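Last updated: January

Notebook, flow bench, morning

Back on the leaky union problem. Ketsara swapped the EPDM O-rings for the FKM ones yesterday and left me a sticky note saying "be gentle", so of course I cranked the first one until it squeaked. Redid it by hand plus a quarter turn and it held at 80 psi for 48 minutes – much happier!

The Brarno ball valve is another story. Drips at the stem, not the seat, and only when it's half open. I pulled the handle (you can flip it over and use the lugs as a wrench, which I always forget) and the seat carrier had backed out a little. Snugged it up, put it back in line, no drip so far. Holger wants it cycled up to 1098 times before we sign anything off, so that's my afternoon gone.

Solvent joints: 14 made, all on the 1" line. I didn't like the look of two of them, the primer hadn't gone all the way round, so I cut them out and Idun is redoing them with the bigger dauber. Let them sit overnight, please, no pressure on that leg before I'm in.

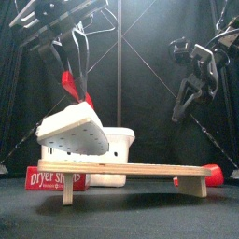
White toy iron in the gripper, red pads on the handle.

Still to do: order more unions from Ondeler, ask Aníbal where the good deburring tool went, and relabel the drain – it says "supply" and has for ages.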